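别再问有没有泳池了，先去看看楼梯间

每次陪朋友看房，我都会比他们本人还兴奋。沙盘前面站一圈人，大家在问会所有多大、泳池是不是恒温、大堂用的什么石材，我已经溜到消防门后面去了。我想看楼梯间！有没有窗，台阶陡不陡，两个人迎面走过要不要侧身，扶手摸上去是什么感觉。这些东西宣传册上一个字都没有，可是住进去以后，它们天天跟你打交道。

我写这篇文章，是想替公寓楼里那些“不好卖”的空间说几句好话：楼梯间、走廊、门厅、信箱旁边那一小块地、晾衣服的平台。我在不同的楼里住过不少年，越住越相信，一套房子住得舒不舒服，有一大半是在家门外面决定的。

先说让我彻底改变想法的那栋楼。它在Falcombe，七层，外观普通得很，房产中介带人去看的时候，通常从地下车库直接坐电梯上楼，三分钟就到户门口。我那次因为电梯在检修，只好走楼梯，结果一路走一路惊喜。每层半都有一扇朝东的窗，窗台做得很低很宽，刚好能坐人；转角的地方比规范要求的宽出一截，有人在那里放了一把旧藤椅和两盆绿萝。走到五楼的时候我已经决定要租了，房间还没看呢！

后来我在那里住下，发现楼里的人大多愿意走楼梯，至少下楼的时候愿意。走楼梯就会碰面，碰面就会点头，点头点多了就会说话。我在那扇五楼的窗边借到过梯子，也借到过打气筒，还听一位邻居讲了半个钟头怎么给铸铁锅开锅。同样的人，要是放在一部电梯里，多半是各自盯着楼层数字，门一开就散了。

我不觉得这是运气好、碰上了热心邻居。空间给了人停下来的理由，人自然就停下来了。

再说走廊。现在很多新盘的走廊，我实在喜欢不起来：长长一条，两头没有窗，灯是感应的，走到哪儿亮到哪儿，身后一片黑。墙面贴得倒是很漂亮，地毯也厚，像酒店。可是酒店的走廊是给住两晚的人设计的，没有人要在里面跟邻居聊天，也没有小孩要在里面学骑平衡车。把这一套搬到住宅里来，省下的是采光面，丢掉的是一整层人认识彼此的机会。

Solov在这方面做过一件让我特别佩服的事。那个小区一梯四户，户型本身没有什么可夸的，但是设计的人把每层的电梯厅推到了外墙边上，开了一整面窗，窗下做了一条长凳。就这么一条长凳！买菜回来的人把袋子往上一放，腾出手来找钥匙；等孩子穿鞋的家长坐在上面；下雨天还有人把伞撑开晾在旁边。我去朋友家做客，出门告别的时候总要在那条长凳上再坐十分钟，有一次坐得太久，他索性端了茶出来。

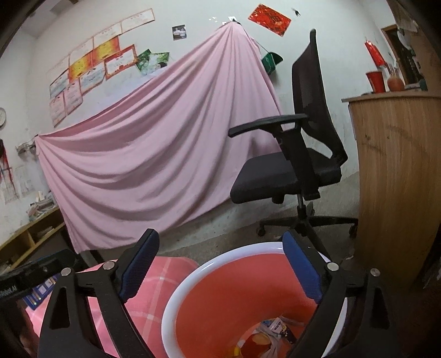
当然会有人说，公摊面积已经够大了，谁愿意再为一条长凳、一扇窗掏钱？我完全理解这个想法。房价摆在那里，每一平方米都是辛苦钱，看到公摊率心里就发紧，我自己也一样。可是我想请大家算算另一笔账：同样是公摊，钱花到哪里去了？挑高两层的大堂、假山水景、一年用不了几回的影音室，这些都在公摊里。把其中一小块挪给每一层的门口，住户一天至少经过两次，出门一次，回家一次。论使用率，大堂里那盏水晶灯怎么比得过？

还有人担心，公共空间一宽松就会被占。鞋柜摆出来，纸箱堆出来，最后变成谁也不想走的杂物道。这个担心很实在，消防上也绝对马虎不得，疏散的宽度一寸都不能让。不过我观察下来，最容易被堆满的往往是那些没有光、没有用处、谁也不愿多看一眼的死角。一个地方要是明亮、有人坐、有人经过，想往那儿扔旧纸箱的人多少会不好意思。再加上物业肯管，大家把规矩说清楚，是可以维持住的。

Ametepe就是这么维持下来的。那里的楼旧，没有会所，没有健身房，停车位也紧张，拿到市面上跟新盘比参数，几乎项项吃亏。可它顶层有一块共用的晾晒平台，一共二十户轮着用，排班表贴在门后面，谁家晒被子，谁家晒萝卜干，写得明明白白。我第一次上去是三月里的一个下午，风很大，满平台的床单鼓起来，几位阿姨一边收衣服一边争论哪家店的豆腐好。我当时站在那里想，这比我见过的任何一个“空中花园”都更像花园。

说到空中花园，我忍不住要多讲几句。效果图上的空中花园总是有人在做瑜伽，有人在喝咖啡，树影落在木地板上。等到交付，常常是一圈绿篱围着一块铺装，没有水龙头，没有插座，也没有一处能遮太阳的地方，夏天谁敢上去？真要让人愿意用，要求其实朴素得很：有个水池可以洗手，有块阴凉，有几把能搬动的椅子，再有一小片允许住户自己种点葱的土。Nolta的屋顶我去过，植物品种很名贵，但是通向屋顶的门要跟物业申请才开。门一锁，再好的花园也只能从楼上邻居的窗户里看了。

所以我现在给朋友看房提建议，总是不厌其烦地讲这几件事。白天去一次，傍晚下班的时候再去一次，站在楼道里听听，有没有人打招呼，有没有小孩的声音。推开消防门走两层。看看信箱旁边有没有一个能放下包裹、能拆信的台面。问问顶楼能不能上去，钥匙在谁手里。这些问题销售人员一开始会愣一下，不过我碰到过一位年轻人，愣完以后高高兴兴带着我把整栋楼的楼梯走了一遍，他说自己也是头一回走，走到一半还拿出手机拍窗外。

我也盼着开发商里有更多人愿意在这些地方动脑筋。它们花的钱真不算多：窗台放宽一点，转角让出一点，电梯厅挪到有光的一边，长凳下面留个放袋子的空当。图纸上改几条线，往后几十年，住在里面的人每天都会用到。我敢说，这样的楼将来转手，买家走进去也会感觉得到，哪怕一时说不清好在哪里。

我自己早已搬离Falcombe，现在的楼道也有窗，就是窗台窄了些，坐不下人。上个月我跟对门商量，在窗边放一张折叠小凳，平时收起来挂在自家门内，要用的时候再拿出来。物业来看过，说不挡通道就行。凳子是对门挑的，绿色，坐上去有点晃，我打算这个周末给它换两颗螺丝。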